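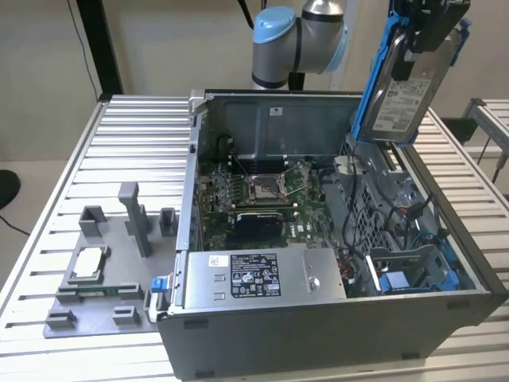

The new arm at bench two, holding a hard drive above one of the Dells.

09/12/2020

I promised a few of you I'd write about the robot once the dust had settled, and it has more or less settled, so put the kettle on.

For anyone new, I work at Treser, where we take in old office computers and strip them for parts. Until September all of it was done by hand, 86 machines on a good day between the lot of us, and my wrists could tell you about every one. Then the arm came from Buschmann, along with two very patient people who stayed 7 days and drank all our coffee.

It handles drives, memory and processors, and there's a grey printed plate beside the computer with little blocks and posts and a recess for the processor to sit in (I'm oddly fond of that plate). The side panel still has to come off first, and that's my job, as is anything bent, sticky or full of biscuit crumbs. You would not believe the crumbs.

I was frightened of it, I'll admit. Kanyarat Inthanon, who has the bench next to mine, had already started looking at jobs over at Zustell. She's stayed, and now does most of the testing, a course she'd been asking for since long before any of this. I've moved more slowly. I miss the screwdriver rhythm and the chatting, because you do have to keep half an eye on the thing and it's hard to tell a proper story that way. My hands don't ache in the evenings, though, and I've taken up knitting again!

We've been told there'll be a second arm if the Lirneck contract comes in, which would mean 1,000 more computers. I've asked what that does to our hours and haven't had an answer yet.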